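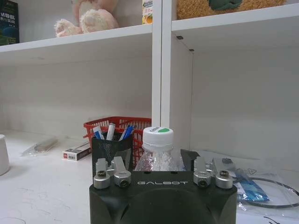 What should a robot arm do before it reaches into a shelf full of someone's belongings?

It should slow down, check the space around the thing it is going for, and stop if anything else might come along with it.

March
By the Jinura Press Office

PROLETSTEAD - Jinura is delighted to release the second edition of its Shelf and Desk Practice Guide, a free set of working rules for people who run robot arms around ordinary household and office objects. The guide has grown to 104 pages, and a lot of the new material came straight from readers of the first edition, who sent in 1432 comments. We read them all, and they were great! 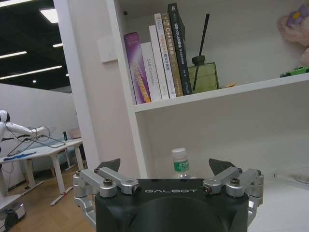
Jinura Department of Robot Practice, Proletstead

Most rules for robot arms were written with fenced cells and matching parts in mind. Shelves and desks are another matter. Books lean, bottles stand close to glassware, and a soft toy can hide the edge of a board. The new edition gives operators a short check to run before each session: mark the reach limits, agree on who holds the stop button, and write down anything in the area that must be left alone.

Cables get their own chapter this time, and it is the one we are most excited about. A hanging cable is to be treated as part of whatever it is attached to until the operator has traced both ends. If the far end can't be found, the arm stays out.
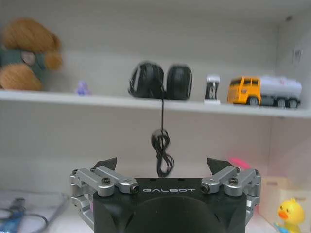 A GALBOT gripper below a shelf, with a headphone cable hanging over the front edge.

The draft rules were tried over 2726 logged reaches at Jinura and at our partner workshop, Gunawardena. Operators there pushed hard for plainer wording, and they got it. "Minimum lateral clearance" is now "space on each side". The log sheet has been cut down to 2 pages and can be filled in by hand.

There is also a new section on working with two arms at one desk. Each arm has a named home position, only one arm at a time may enter a compartment, and sharp or pointed tools are moved by a person before work starts - even when they look well out of the way. 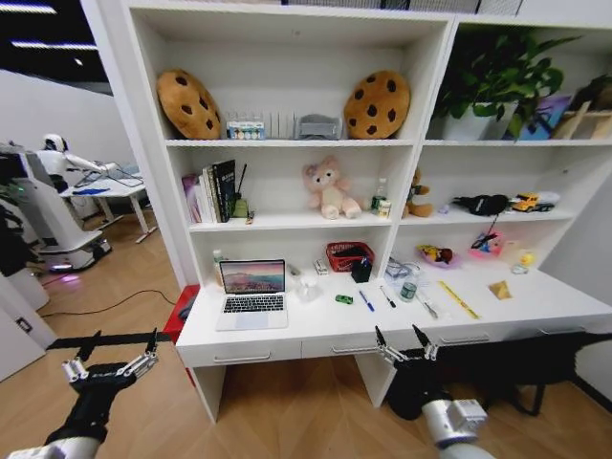
Two robotic arms at the front of a desk and shelving unit, one gripper open near the desk edge.

The guide, log sheet and a wall chart are free to copy and adapt. Grornetier is handling the printed edition, and workshops that would like copies can ask through the Jinura press office. An open call for comments on the third edition starts on Monday, with a special request for notes on clear bags and see-through bottles, where we would still like better rules.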